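trevaskis-episodes - README

Episode guide data for Trevaskis, the animated space western, plus the fan subtitle timings and the soundtrack cue list. Rough but usable.
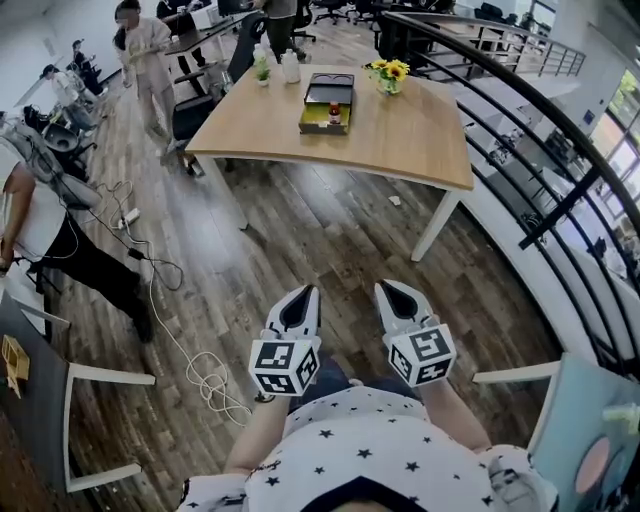

Current version covers both series and the July special. Not the comic. Somebody asked again - no, not the comic, different continuity and I haven't read past the second book.

What's in it

episodes.csv - one row per episode. Title, original title, order aired, order produced, writer, storyboard credit, running time in seconds.
cues.csv - every piece of music, with start and end. 500 rows. Matches the Veltora soundtrack release where there is a match, otherwise the title column is blank.
lines.csv - 4000 lines of dialogue with speaker and timing. English dub only. Sub script is in the pipeline, see below.
ships.csv - ship names, registry numbers as painted on the hull, first appearance. Started as a joke, now the file people download most.
notes/ - loose text files, one per episode, unedited. Spoilers in all of them.

Column names are lower case with underscores. UTF-8. Commas inside titles are quoted. If Excel mangles the accents that's Excel, open it through the import menu.

Episode order

Big one. The broadcaster ran series one out of order and the discs kept it that way. Production order puts the Plindus two-parter before the casino episode, which makes far more sense of why Captain Orrin has the bad arm. Both orders are in the file. Column aired_no is the disc order, prod_no is production order. Default sort is prod_no. Please don't send me a pull request changing it back, had three already.

Episode 8 has two running times. The long cut was shown once and then put on the second box set. I've used the long one in episodes.csv and the short one in episodes_alt.csv. Cues are timed to the long cut. If your cues drift after the bar fight you've got the short cut.

Speakers

Names in lines.csv follow the end credits, not the fan wiki. So "Dockmaster" and not the name everybody uses for him. Crowd lines are tagged crowd. Radio voices are tagged radio unless it's plain who it is. Konrad Eder went through series two and fixed a lot of places where I had the twins the wrong way round. They have the same voice actor and I was guessing, frankly.

Lines sung are tagged song. The lullaby is only timed, not transcribed, didn't want the hassle over lyrics.

Live action

The Prustovari remake is not in here and won't be until it's out. There is a file called remake_watch.txt with what's been announced - cast, one poster, a 16 second teaser with no dialogue in it. Teaser seems to reuse the opening cue from series one, slowed down. Albertina Antunes lined up the two waveforms and I beleive her. Sources are next to each entry. Rumours go in the issues page, not in the file.

My own view, since people keep asking: cautiously looking forward to it. The costumes look right. Not sure about making the ship talk.

Known problems

- Cue timings in the special are off by up to a second, ripped from a bad copy. Will redo.
- Storyboard credits missing for the recap episode. It has none on screen.
- Two ships share a registry number. Not a typo, it's like that in the show.
- notes/ for the finale is mostly me shouting.
- Some em-dashes in titles came through as question marks. Fixed the ones I saw.

To do

Japanese sub script. Obed Amoah has done the first half, needs checking against the disc by somebody who reads it better than me.
Proper guest cast table. At the moment it's a text column with semi-colons in, horrible.
Link cues to scenes.

Fixing things

Open an issue with the episode, the timestamp and what it should say. One fix per issue is easiest. Say which disc you have, the region matters for timings. Don't upload video or audio, it'll be removed.

Licence

Tables are CC BY. Dialogue in lines.csv belongs to whoever owns the show, it's there for reference and search only, so don't repackage it. Credit as "trevaskis-episodes contributers" please.

Thanks

Wenceslao Barrera for the ship list and the hull screenshots it was made from. Ronaldo Soriano for the script that spots overlapping cues. Konrad, Obed and Albertina as above.

Last updated Feb 23, 2026. Next update when the sub script is checked.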